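5.1 Gästezimmer im Buchungsportal anlegen

Gilt für Lirnon ab Version 2, Insel- und Küstenbetriebe. Stand 4. Mai.

1. Objekt öffnen, Reiter "Unterkunft".
2. Haus wählen - z. B. Altbau Procházka, Zimmer 51.
3. Fährzeiten Brernent eintragen. Ohne Fährzeiten keine Freischaltung!
4. Ausstattung anhaken, auch Teeküche. Fotos hochladen, mindestens 2.
5. Speichern, dann an Mudico übermiteln. 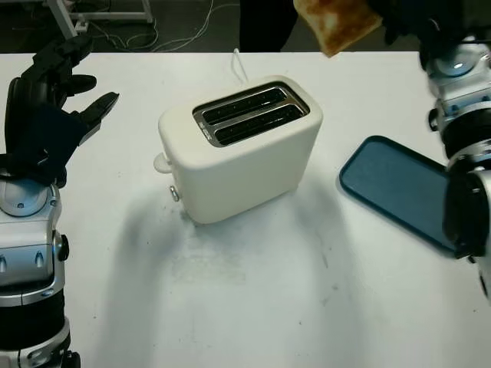

Teeküche: Toaster, zwei Schlitze

Achtung: Winterpreise aus Februar werden nicht automatisch überschriben. Vorher löschen.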